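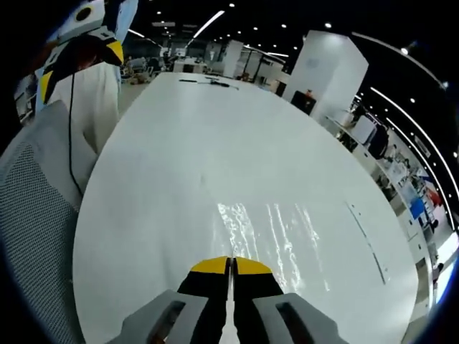 # Weiße Tische richtig sauber kriegen (und sauber halten!)

Ich liebe große weiße Tische. Man setzt sich ran, breitet alles aus, und der ganze Raum wirkt gleich heller. Nur verzeiht so eine glänzende Platte eben gar nichts: jeder Kaffeerand, jeder Fingerabdruck, jeder Kulistrich meldet sich, sobald das Deckenlicht draufsteht. Nach Jahren mit weißen Platten, erst daheim und jetzt auch im Gemeinschaftsbüro, habe ich eine kleine Sammlung von Handgriffen beisammen, die wirklich etwas bringen.

## Erst gucken, dann wischen

Geht in die Hocke, bis die Augen knapp über der Tischkante sind, und schaut flach über die Platte Richtung Fenster oder Lampe. Von oben sieht man fast nichts, aus diesem Winkel sieht man alles: Schlieren, Krümel, klebrige Stellen. Einmal um den Tisch herum, dann weiß man, wo es sich lohnt.

## Die Grundreinigung

- Platte ganz abräumen, auch die Stifte und das Werkzeug am hinteren Ende. Drumherumwischen gibt Ränder.
- Trocken abstauben, am besten mit einem weichen Mikrofasertuch. Sandkörnchen zerkratzen Glanzflächen schneller, als man denkt.
- 1 Liter lauwarmes Wasser, 2 Tropfen Spülmittel. Ja, zwei! Mehr schäumt nur und hinterlässt einen Film.
- Tuch gut auswringen und in langen Bahnen über die ganze Länge wischen, jede Bahn ein Stück über die vorige.
- Mit klarem Wasser nachgehen, sofort trockenreiben.

Das Trockenreiben ist der Schritt, den ich früher immer weggelassen habe, und dann habe ich mich über die Streifen geärgert. Ich nehme dafür alte Geschirrtücher aus Leinen, die schon hundertmal in der Wäsche waren. Herrlich!

## Flecken, die bleiben wollen

**Kugelschreiber:** Ein Wattestäbchen mit etwas Brennspiritus, von außen nach innen tupfen, mit klarem Wasser nachwischen. Vorher bitte an der Unterseite testen, lackierte Platten können stumpf werden.

**Graue Striche und Schatten:** Oft ist das Abrieb von Metall oder Gummi. Ein normaler weißer Radiergummi holt erstaunlich viel weg, ganz ohne Chemie. Ich freue mich jedes Mal wieder darüber.

**Tee und Kaffee:** Natron mit ein paar Tropfen Wasser zu einem Brei rühren, 7 Minuten liegen lassen, mit dem feuchten Tuch abnehmen. Ohne Druck, der Brei schmirgelt sonst.

**Klebereste:** Speiseöl drauf, warten, abrollen, mit Spülwasser entfetten. Bitte keine Klinge!

Vom Schmutzradierer lasse ich auf Hochglanz die Finger. Der Fleck ist danach zwar weg, aber die Stelle bleibt matt, und das sieht man von der Tür aus.

## Die Fuge

Wo zwei Plattenteile aneinanderstoßen, sammelt sich mit der Zeit eine dunkle Linie aus Staub und Krümeln. Erst mit der schmalen Düse absaugen, dann mit einem Holzspieß, um den ein Stück feuchtes Tuch gewickelt ist, der Länge nach durchziehen. Nie Wasser hineinlaufen lassen! Ist unter der Beschichtung ein Holzwerkstoff, quillt die Kante auf, und das geht nicht mehr zurück. Bei uns kommt die Fuge einmal im Monat dran.

## Die Stühle gleich mit

**Netzrücken** sind dankbar. Absaugen mit dem Bürstenaufsatz, und zwar von beiden Seiten, dann mit einer weichen Handbürste und lauwarmer Seifenlauge in kleinen Kreisen drüber. Über Nacht trocknen lassen.

**Weiße Stoffbezüge** brauchen mehr Geduld. Ist der Bezug abnehmbar, ab in die Maschine, Temperatur nach Etikett. Sonst hilft Polsterschaum: dünn auftragen, immer die ganze Lehne behandeln und nie nur den Fleck, sonst bleibt ein Rand. Im Januar, wenn die Heizungsluft so trocken ist, geht das übrigens besonders flott.

## Kabel weg von der Kante

Ein Kabel, das frei neben dem Tisch herunterhängt, wird irgendwann mit der Stuhllehne mitgerissen. Klettband kostet fast nichts: eine Schlaufe unter der Platte, eine am Tischbein, fertig. Und beim Wischen hat man auch nichts mehr im Weg.

## Damit es so bleibt

Bei uns steht eine flache Schale für alles Spitze und Metallische, also Schraubendreher, Scheren, Cutter. Filz drunter, damit sie selbst keine Kratzer macht. Dazu ein Stapel Untersetzer in Griffweite (in der Schublade benutzt sie kein Mensch) und ein trockenes Tuch am Haken. Abends einmal drüber, das dauert kaum länger als das Händewaschen.

Beim nächsten Mal geht es um Glasplatten, da habe ich mit Essigwasser und Zeitungspapier gerade einen richtigen Lauf!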